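타일 바닥에서 첫 겨울 나는 중

2025년 2월 21일

이사 오고 나서 바닥 얘기를 한 번은 써야지 써야지 하다가 이제야 쓴다. 작년 11월에 들어왔으니까 벌써 한 계절을 다 보낸 셈인데, 그동안 집에 온 사람마다 첫마디가 "어머 바닥이 타일이네?" 였다. 네, 타일입니다. 연한 회색이고요, 전에 살던 분이 깔아 놓은 거라 제가 고른 건 아닌데 꽤 마음에 들어요!

원래 살던 집은 노란 장판이었다. 장판 생활만 십몇 년을 한 사람이라 처음엔 솔직히 겁이 났다. 컵 떨어뜨리면 무조건 깨진다, 겨울에 발 시리다, 줄눈에 때 낀다… 검색하면 이런 말만 나와서 계약하고 나서도 며칠 동안 괜히 후기만 뒤졌다. 컵은 진짜로 깨진다. 지금까지 머그 하나랑 국그릇 하나를 보냈고, 국그릇은 아끼던 거라 좀 속상했다. 대신 바닥에는 흠집 하나 안 남았더라.

발 시린 건 생각보다 괜찮다. 보일러를 켜면 데워지는 데 시간이 걸리는데 한번 따뜻해지면 꽤 오래간다. 장판 살 때처럼 춥다고 확 올렸다가 덥다고 확 끄면 안 되고, 낮게 쭉 틀어 두는 게 우리 집에는 맞았다. (가스비는 다음에 따로 정리해 볼게요. 아직 2월 고지서가 안 나와서.) 화장실 앞이랑 싱크대 앞에만 매트를 깔았는데, 싱크대 앞에 둔 건 Skestby라는 데서 나온 길이 48센티짜리 작은 매트다. 더 긴 걸 살걸 그랬다. 설거지하다 보면 한 발은 매트, 한 발은 타일에 올라가 있다.

문제는 줄눈이다. 타일 자체는 물걸레로 쓱 닦으면 끝인데 줄눈은 그렇게 안 된다. 들어올 때부터 주방 쪽 줄눈이 거실 쪽보다 한 톤 어두웠고, 처음엔 원래 색이 다른 줄 알았다. 냉장고 자리 잡느라 옆으로 밀었을 때 그 밑에서 밝은 줄눈이 나오는 걸 보고 알았다. 아, 저게 때구나.

그날부터 혼자 이것저것 해 봤다. 제일 먼저 산 건 Rimov 줄눈 세정제. 동네 생활용품점에서 3000원 주고 샀고 용량은 738밀리다. 용량이 왜 이렇게 애매한지는 모르겠지만 값에 비하면 넉넉해서 아직도 남아 있다. 줄을 따라 짜 놓고 잠깐 뒀다가 솔로 문지르면 회색 구정물이 나오는데, 그게 또 묘하게 재미있어서 저녁 먹고 한 줄만 해야지 했다가 드라마 한 편을 통째로 놓쳤다. 재방송으로 봤다.

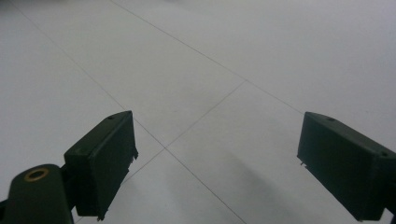

줄눈 청소는 얼마나 자주 해야 하나요?

현관이나 주방처럼 때가 잘 타는 곳은 한 달에 한 번, 나머지 방과 거실은 계절이 바뀔 때 한 번이면 충분합니다.

물론 우리 집 기준이다. 기름 튀는 요리를 자주 하는 집이면 주방은 더 자주 해야 할 것 같고, 신발장 앞은 눈 오는 날 지나면 바로 닦는 게 속 편하다. 나는 눈 녹은 물을 이틀 그냥 뒀다가 염화칼슘 자국이 하얗게 올라와서 한참을 닦았다. 미지근한 물로 두 번, 마른걸레로 한 번. 그렇게 하니까 없어지긴 했다.

솔은 꼭 좁은 걸로 사시길. 처음에 욕실용 큰 솔로 했더니 줄눈보다 타일을 더 열심히 문지르고 있었다. 지금 쓰는 건 Julora에서 나온 손잡이 짧은 솔인데 솔 부분이 좁아서 줄에 딱 들어간다. 단점은 손잡이가 짧으니까 쪼그려 앉아야 한다는 것. 무릎 밑에 수건 접어서 깔고 하면 훨씬 낫다. 철 수세미는 쓰지 않는다. 전에 한번 구석에 살짝 써 봤다가 줄눈 가루가 부슬부슬 나오길래 얼른 치웠다.

세정제 쓸 때는 창문 열고, 고무장갑 끼고, 다른 세제랑 절대 섞지 말 것. 이건 통 뒤에도 크게 써 있다. 그리고 다 문지른 다음 물로 닦아 내는 걸 대충 하면 마르고 나서 미끌미끌하다. 양말 신고 지나가다가 정말 크게 넘어질 뻔한 뒤로는 걸레를 두 장 준비해 놓고 한다. 한 장은 푹 적셔서 거품 걷어 내는 용, 한 장은 꼭 짜서 마무리용.

평소 청소는 별거 없다. 아침에 밀대에 정전기포 끼워서 한 바퀴, 저녁에는 안 할 때가 더 많다. 연한 회색이라 먼지는 잘 안 보이는데 머리카락이 정말 잘 보인다!! 장판 살 때는 내가 이렇게 머리카락을 흘리고 다니는 줄 몰랐지. 청소기는 바퀴가 딱딱한 거라 줄눈 지날 때마다 드르륵드르륵 소리가 나서 밤에는 못 돌린다. 바퀴에 부직포 테이프를 감아 봤더니 소리가 줄긴 했는데 사흘 만에 떨어졌다. 좋은 방법 아시는 분은 댓글 좀 부탁드려요.

의자 다리도 마찬가지. 식탁 의자는 펠트 스티커를 붙여도 금방 밀려서 결국 씌우는 실리콘 커버로 바꿨다. 50개 한 봉지를 사는 바람에 서랍 한 칸이 의자 발싸개로 찼지만 이건 정말 잘 샀다. 끌어도 조용하고, 걸레질할 때 의자 다리 밑에 먼지 뭉치가 안 낀다. 끼운 자리에 머리카락이 감기는 건 어쩔 수 없어서 생각날 때 뒤집어서 떼어 준다.

요즘 고민은 러그다. 소파 앞에 하나 깔면 아늑할 것 같아서 Baldursdóttir에서 나온 짙은 색 양모 러그를 장바구니에 넣어 놓고 2주째 보고만 있다. 깔면 따뜻하겠지, 그런데 털 빠지겠지, 들어서 털어야겠지, 그 밑에 또 습기 차겠지. 타일은 닦기 편한 게 제일 좋은 점인데 그 위를 덮는 게 맞나 싶기도 하고. 세일이 이번 달 말까지라서 그 전에는 정해야 한다.

주방 줄눈은 가스레인지 앞쪽 두 줄이 아직 남았다. 거기는 기름때라서 그런지 Rimov로 한 번에 안 지워진다. 과탄산소다를 따뜻한 물에 개어서 얹어 두면 된다는 글을 봤는데 다음 주에 한번 해 보고, 되면 이 글 밑에 덧붙여 놓겠다.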